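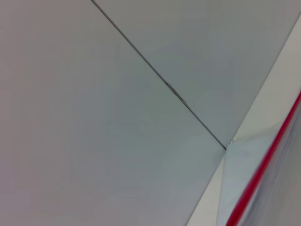

Gray panel joint, close view. The seam widens and turns uneven partway along.

Trolville workroom: panel joints and surfaces, gallery page 2

This page covers the flat gray surfaces in the Trolville workroom and the joints between them. Page 1 dealt with the floor and the window wall. The entries are kept short and are meant to be read next to the fitting sheet, which has the dimensions and the order of assembly. Entry numbers match the sheet. Where an entry has no photograph, the text stands alone until one is added.

The terms are the ones used on the sheet. A panel is any flat gray piece. A seam is the line where two panels meet. A band is the lighter strip along a side. A corner point is the place where a seam reaches a band.

2.1 Seam, general
The line between the two panels is narrow, dark and straight for most of its length. It reads as a slight gap or a shallow groove. A joint of this type is left open by design on the Trolville pieces. Filler was tried on an earlier set and cracked along the line within one winter, so the sheet now calls for a dry joint, with the fit taken from the panel edges alone.

2.2 Rough spot
Near the middle of the seam the line gets broader over a short distance, with a few tiny light and dark flecks grouped together. From the photograph it could be a small chip, loose debris or a rough patch in the joint. The three are treated differently:
Debris: lift out with a dry, soft brush worked along the line. Do not use a blade.
Rough patch: one pass with fine paper folded over a card, then brush.
Chip: leave alone and enter on the sheet with its distance from the corner point.
The entry stays open on the sheet as "spot, type not settled." Jade Perron has it on her list for Thursday.

2.3 Corner point
The seam ends at the white band, and there is a small bright glint at the meeting point. The corner is the reference for every measurement along the joint. Put the end of the tape on the corner and read away from it. Readings taken from the far end have come out inconsistent in the past and are no longer accepted.

2.4 White band
Noticeably lighter than either panel, with a faint bluish sheen and a clean, straight edge against the gray. The edge is used as the sighting line when checking whether a panel has crept. Sight along it with one eye, low, with the room lights on. A panel that has moved shows up as a step at the corner before it shows anywhere else.

2.5 Panel color
Both panels are plain pale gray with no marking. The tint differs a little between them: one is slightly greener and cooler, and the other goes from a warmer gray at one side to a bluer gray further in. The sheet lists a single color for the whole set, Brotitz gray 335. Small shifts of this kind also come from the light in the room, so a color difference is entered only after the panels have been compared under a hand lamp. No entry has been made for this pair.

2.6 Panel surface
Matte, smooth, no print. Clean with a damp cloth and plain water, then dry at once, wiping parallel to the seam. Wiping across it drags dust into the groove. Polish is not used on any gray surface in the room. It leaves a gloss patch that can be seen from the door and has to be taken off with repeated washing.

2.7 Gap width
No photograph. Gap width is checked with a feeler strip at three stations: near the corner point, at the middle, and near the far end. The strip should slide with light drag at all three. If it binds at one station and runs free at another, the panels are out of line and the fixings are to be eased before anything else is done. Do not sand an edge to correct a gap.

2.8 Fixings
No photograph. Access is from the back. The fixings are the Umen type, part 2242, supplied in boxes of 200. Older stock with the same head but a shorter shank is still in the drawer marked Tam and must not be mixed in. Tighten by hand, wait 15 minutes, and tighten again by a quarter turn.

2.9 Entries carried over
The scuff listed on the old sheet under "lower panel, left" has no distance given and could not be placed. Selorm Darko asks that anyone who remembers writing it add the distance or strike it out. The same goes for the note "check again, see other sheet," as the other sheet is missing.

Changes to this page
Entry 2.2 split off from 2.1.
Entry 2.5 reworded to match the color list.
Part number in 2.8 corrected.

Page 3 continues with the shelf edges and the door frame.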